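Dunthorpe Cup Rack and Tumbler Set
Himard Tableware for Shared Kitchens

Product information. Revised December 20, 2019.

The Dunthorpe range is supplied by Himard to schools, residential halls, clinics and staff kitchens. It consists of a wire cup rack and plastic tumblers, which may be ordered together or separately. This page sets out the contents of the range, the recommended way of setting up a drying station, and the terms on which orders are accepted.

Tumblers

The Dunthorpe tumbler is a tapered cup without a handle, finished in a matte powder blue. The plain shape allows the cup to be held comfortably by adults and older children, and leaves no narrow joints in which residue can collect. Tumblers are intended for cold and lukewarm drinks. They should not be used for boiling liquids, and they should not be placed in a microwave oven.

Cups should be set down on a clean covering once they have been washed. Brown kraft-colored paper laid over a white table is suitable for sorting and inspection, as marks and chips are easily noticed against an even surface. The paper should be replaced at the end of each working day.

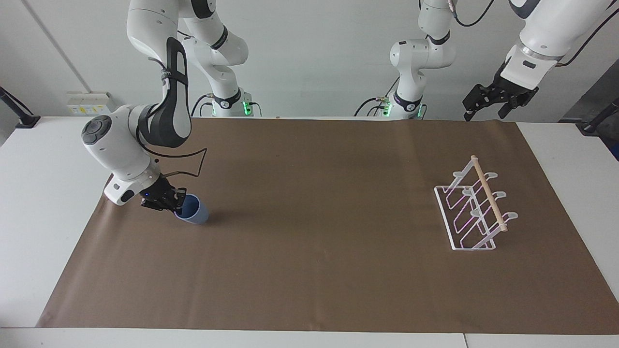
Cups that show deep scratches or a cracked rim should be withdrawn from service. Replacement tumblers are sold in the same color and may be mixed with existing stock. Customers who hold cups from the earlier Wumora range should note that those cups are wider at the mouth and are best stored upright on a shelf.

Cup Rack

The rack is made of thin metal wire with a white coating. It has a flat rectangular base and an open structure that lets air pass around the cups. The prongs are capped with rounded white tips, on which cups may be hung after rinsing. The caps protect the rim and the inside of the cup from the wire ends.

The rack should stand on a level surface with its full base supported. Where a cloth is placed underneath, it should be spread flat and should extend well past the base. A dark cloth in a taupe or brown shade is recommended for general use. Himard does not supply cloths with the rack.

A wooden dowel may be tied along one side of the wire frame. The ties should be fastened near the ends of the rod and checked whenever the rack is cleaned. Unfinished wood should be wiped dry and should not be left to soak.
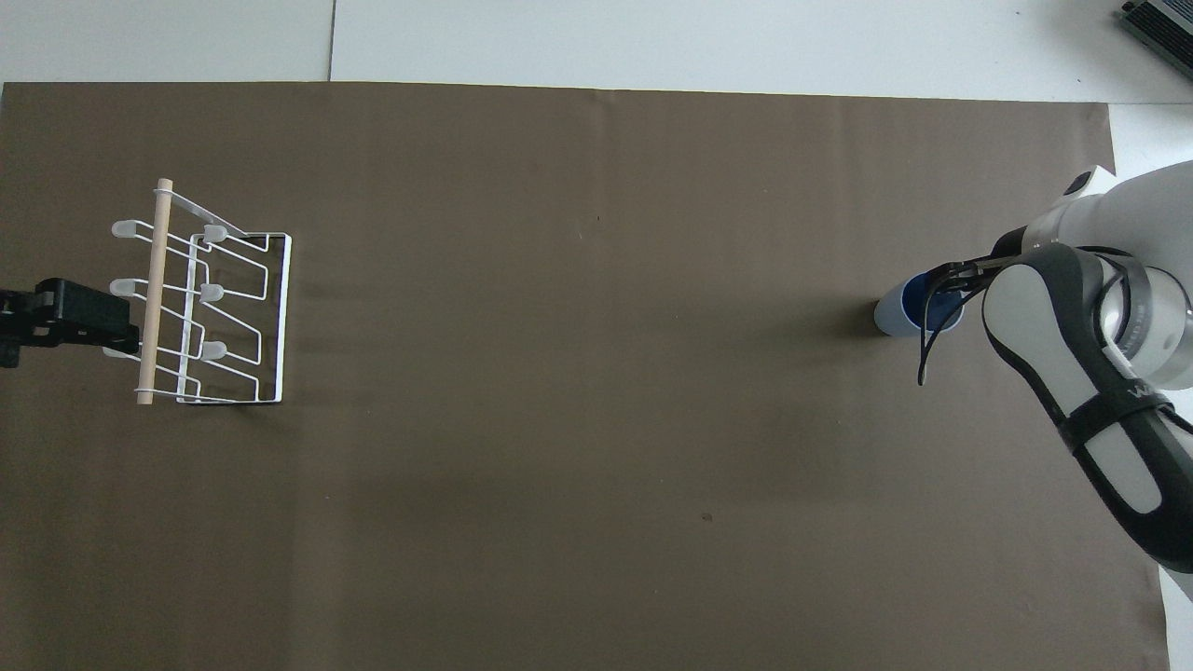
White wire cup rack with wooden dowel, on a dark taupe-brown cloth.

Care and Cleaning

Wash tumblers by hand in warm water with a mild soap. Rinse thoroughly and allow to drain before storage.

Wipe the rack with a soft damp cloth. Steel wool and scouring powders will damage the coating. If bare metal becomes visible, the rack should be taken out of use.

Ordering

Tumblers are packed in cartons of 125. Racks are sold singly. Institutions ordering over 200 tumblers in a single delivery may request a shipping estimate in advance. Orders are prepared within five working days of confirmation.

The Urbonaitė storage shelf, formerly listed with this range, will return to the catalog in January. It is not required for use of the rack.

Returns

Unused items may be returned within four weeks of delivery in their original packing. The order number must be enclosed. Opened cartons of tumblers are accepted only where a fault is reported.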